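Furnishing the waiting room at Probert

Mererid Ifans has had the job of furnishing the ground floor at Probert for 14 months, and for most of that time, she says, the carpet was the only thing anyone agreed on.

"It was down before I started. Grey, with a streak in it, lighter and darker. I didn't choose it and I wouldn't have. But it's hard-wearing and it doesn't show much, so everything else had to be chosen to go with it."

Probert rents out small offices and meeting rooms in Lakville. The ground floor was a reception area with a long counter until the company took the counter out. Ifans was asked to turn the space into somewhere people could sit before an appointment without feeling they were in a queue.

Her first plan had one large table in the centre. She borrowed one from an upstairs office and left it in place for a week. People put their coats on it and sat somewhere else.

"A big table in a waiting room is a shelf," she says. "You can't reach it from a chair. You have to get up to put your cup down, so you hold the cup. I watched people hold cups all week."

She replaced it with small tables, low and light enough to be moved with one hand. The one she likes best has a cream-beige top with a rounded end that tapers, and light wooden supports. It came from Edadia, a furniture seller on the other side of town, and she bought it on a Saturday morning after measuring it twice with a tape she keeps in her coat.

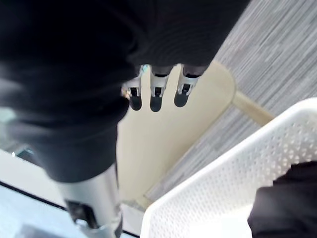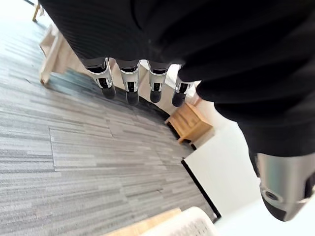 The rounded end was the reason for buying it. The walkway from the front door to the lift passes close to the seats, and the borrowed table had square corners. Ifans caught her own hip on it more than once. With the new one people brush past and carry on.

She had worried about the pale top. "I thought it would be ruined by November. Tea, newspapers, felt pens. We wipe it at lunchtime and again when we lock up, and so far it has been all right. It's a plain matt finish. A shiny one would show every hand."

The basket took longer to settle. There was a magazine rack to begin with, fixed to the wall, and it filled up with takeaway menus. Ifans took it down and put a basket on the floor for reading matter. It is emptied every Friday whether it needs it or not.

"If it's on the floor it gets looked at," she says. "People lean down and pick something out. With the rack they'd have had to stand up and turn their back on the room, and they don't like doing that."

Baller, the cleaning firm, asked for only one thing, which was that nothing should be too heavy to lift off the carpet. Its staff come in before seven, move the tables to one side, vacuum and put them back. They were not always put back in the same places, and for a while Ifans went round each morning correcting them. She has stopped doing that.

"I had a drawing with all the positions on it. Then I came in one day and they'd put a table between two chairs where I'd never have thought of putting one, and there were people on both sides using it. So the drawing went in the bin."

The whole budget was £491, excluding the chairs, which Probert already had in storage. She spent most of it on the tables and kept a little back for lamps. Three lamps were bought and one went back because the flex would have crossed the walkway.

She would do some things differently. She would have tried the small tables first, and she would have asked the people on the front desk what they thought before she borrowed anything. She also wishes she had bought a spare of the table with the rounded end, as Edadia no longer has it in stock.

The next job is the corridor upstairs, which is narrow and has the same carpet. Ifans has been given no date for it. She has been up to measure, and thinks there may be room for a bench — a short one, against the wall by the window.

"They've asked for plants as well," she says. "I've said I'll do the bench and someone else can water the plants."

Related items
Choosing a lamp for a room with one socket
Lakville: new opening hours for the meeting rooms
What to keep by the front door
Storing chairs without marking them

Contact us | Copyright Probert. All rights reserved. | Back to top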